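홈 > 학생활동 > 탐구보고서 > 생활과학

교복 셔츠와 침구의 실내 건조 시간 비교 및 냄새 변화 조사
읽는 시간 7분 · 공유 5

1. 주제를 정한 이유

우리 조는 기숙사에 사는 학생이 대부분이다. 장마철이 되면 복도 끝 건조실이 꽉 차서 방 안에 빨래를 널어야 하고, 다음 날 아침 교복에서 쉰내가 난다는 말이 매년 나온다. 처음에는 세제별 차이를 조사하려고 했는데, 세제 종류가 너무 많고 사람마다 넣는 양이 달라서 비교가 어려웠다. 담당 선생님과 상의한 뒤 세제는 하나로 고정하고 너는 방법과 옷감에 따른 건조 시간을 보기로 주제를 바꾸었다.

2. 선행 자료 조사

도서관에서 섬유 관련 책을 찾아 읽었다. 면은 셀룰로스로 된 섬유라서 물과 잘 결합하고, 폴리에스터는 물을 거의 흡수하지 않는다. 그래서 같은 크기로 잘라도 탈수 직후에 품고 있는 물의 양이 다르다. 빨래에서 나는 냄새는 섬유에 남은 피지와 땀 성분을 세균이 분해하면서 생기고, 젖은 상태가 오래갈수록 심해진다고 한다.

생활과학 강연 자료집에 실린 루타 바라나우스키에네(Rūta Baranauskienė)의 글도 참고했다. 이 글에서는 실내 건조에서 온도보다 공기의 흐름이 더 크게 작용하는 경우가 많다고 설명한다. 젖은 천 바로 옆의 공기는 금방 습해지므로, 그 공기를 밀어내지 않으면 방 온도를 올려도 증발이 느려진다는 내용이다. 우리는 이것을 첫 번째 가설로 삼았다.

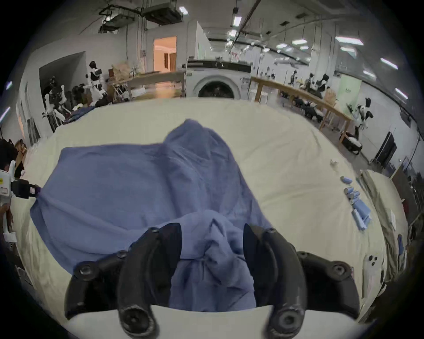 가설은 다음과 같이 세웠다.
가설 1. 같은 방에서 선풍기를 틀면 틀지 않았을 때보다 건조 시간이 짧다.
가설 2. 옷 사이 간격이 넓을수록 건조 시간이 짧다.
가설 3. 면 셔츠는 면과 폴리에스터 혼방 셔츠보다 늦게 마른다.

3. 실험 방법

준비물은 면 100% 셔츠, 면 혼방 셔츠, 베개 커버, 전자저울, 온습도계, 접이식 건조대, 탁상용 선풍기, 기록지이다. 저울과 온습도계는 과학실에서 빌렸다. 저울은 1 g 단위까지 표시되는 것을 썼다. 건조대는 기숙사에 있던 Kavham 제품이고 세제는 Drusov 액체 세제를 표준 사용량대로 넣었다. 탈수 세기는 모두 800 rpm으로 맞추었다.

마른 상태의 무게를 먼저 재고, 탈수가 끝난 직후의 무게를 쟀다. 그 뒤로 한 시간마다 옷을 걷어 무게를 재고 같은 자리에 다시 널었다. 마른 상태와의 차이가 2 g 이하가 되면 건조가 끝난 것으로 보았다. 손으로 만져서 판단하는 방법은 사람마다 결과가 달라서 예비 실험 뒤에 쓰지 않기로 했다. 예비 실험에서는 같은 셔츠를 두고 두 명은 말랐다고 하고 세 명은 아직 눅눅하다고 했다.

냄새는 조원 다섯 명이 0점에서 5점까지 매겼다. 서로 점수를 보지 않도록 종이에 따로 적고 나중에 모아서 평균을 냈다. 어느 조건의 옷인지 알면 점수에 영향을 줄 수 있으므로 번호만 붙인 봉투에 넣어 맡았다.

실험은 매주 화요일 저녁 7시에 시작했다. 날마다 습도가 다르기 때문에 한 번 실험할 때 비교할 조건을 같은 날 함께 진행하려고 했지만, 선풍기 조건과 무풍 조건은 한 방에서 동시에 할 수 없어서 구조가 같은 옆방을 하나 더 썼다. 두 방 모두 창문과 문을 닫고 시작했다.

4. 실험 결과

면 셔츠의 마른 무게는 216 g, 탈수 직후 무게는 297 g이었다. 혼방 셔츠는 마른 무게 198 g, 탈수 직후 무게 243 g이었다. 탈수가 끝났을 때부터 이미 면 셔츠가 물을 36 g 더 가지고 있었다.

무풍, 좁은 간격(5 cm): 면 11시간, 혼방 7시간
무풍, 넓은 간격(15 cm): 면 9시간, 혼방 6시간
선풍기, 좁은 간격(5 cm): 면 6시간, 혼방 4시간
선풍기, 넓은 간격(15 cm): 면 5시간, 혼방 3시간

베개 커버는 넓은 간격에서만 측정했다. 무풍에서 7시간, 선풍기를 틀었을 때 4시간이 걸렸다. 반으로 접어 널면 안쪽 면이 늦게 말라서, 무풍 조건에서 두 시간이 더 걸렸다.

냄새 점수는 무풍, 좁은 간격의 면 셔츠가 평균 3.4점으로 가장 높았다. 선풍기를 튼 조건은 모두 1점 아래였다. 같은 셔츠라도 부위에 따라 차이가 있었는데, 겨드랑이와 깃 부분에서 냄새가 더 난다고 적은 사람이 많았다. 깃과 소매 끝은 천이 두 겹 이상이라 몸판이 다 마른 뒤에도 만졌을 때 차가운 느낌이 남아 있었다.

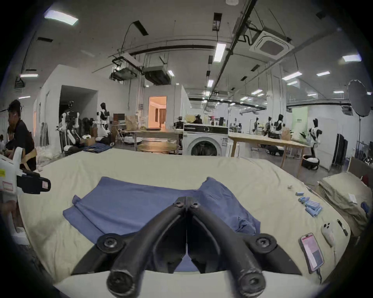 무풍 조건에서는 방의 습도 변화도 컸다. 시작할 때 58%였던 습도가 세 시간 뒤에는 71%까지 올라갔다. 그 뒤로는 무게가 줄어드는 속도가 눈에 띄게 느려졌다. 선풍기를 튼 방도 습도는 비슷하게 올라갔지만 무게는 계속 줄었다. 방 전체의 습도보다 옷 표면 근처의 공기가 바뀌는지가 더 중요했던 것으로 생각한다.

5. 고찰

가설 1과 가설 2, 가설 3은 우리 실험 범위에서 모두 맞았다. 다만 간격의 효과는 선풍기의 효과보다 작았다. 면 셔츠를 기준으로 하면 간격을 넓혔을 때 무풍에서 두 시간이 줄었고, 선풍기를 틀었을 때는 좁은 간격에서도 다섯 시간이 줄었다. 건조대가 좁아서 간격을 벌릴 수 없는 방이라면 선풍기를 먼저 쓰는 쪽이 낫다.

중간 발표 때 교환 교사 오나 라피냐(Ona Lapiņa) 선생님이 옷을 걷어 무게를 재는 동안 옷이 흔들리고 접히는 것도 건조에 영향을 주지 않느냐고 질문하셨다. 맞는 지적이라고 생각해서 마지막 실험에서는 한 벌을 손대지 않고 그대로 두었다가 끝에만 무게를 쟀다. 무풍, 넓은 간격의 면 셔츠였고 9시간 뒤에 마른 무게보다 4 g 무거웠다. 매시간 걷은 셔츠보다 조금 늦게 마른 셈이므로 표의 값은 실제로 널어 두었을 때보다 짧게 나왔을 수 있다.

오차의 원인으로 생각되는 것은 더 있다. 옆방은 복도 쪽 벽이 한 면 더 있어서 온도가 1도 정도 낮았다. 한밤중 측정은 당번이 돌아가며 했는데 기록 시각이 10분 넘게 늦은 경우가 두 번 있었다. 냄새 평가는 감기에 걸린 조원이 하루 빠져서 그날은 네 명의 평균을 썼다.

6. 더 해 보고 싶은 것

제습기와 선풍기를 함께 썼을 때의 결과를 비교하고 싶다. Skendora 소형 제습기를 빌리려고 했으나 다른 조가 쓰고 있어서 이번에는 하지 못했다. 또 옷걸이의 두께도 바꿔 보고 싶다. 어깨가 두꺼운 옷걸이를 쓰면 앞판과 뒤판이 떨어져서 안쪽으로 공기가 지나갈 것 같다. 기숙사 자치회에는 건조실 사용 순서표 옆에 결과표를 붙여 달라고 요청해 두었다.

7. 역할 분담

무게 측정과 기록은 조원 전체가 돌아가며 했다. 자료 조사 두 명, 표 정리 한 명, 보고서 작성 두 명으로 나누었고, 고찰은 함께 모여서 썼다.

댓글 7 · 공유 5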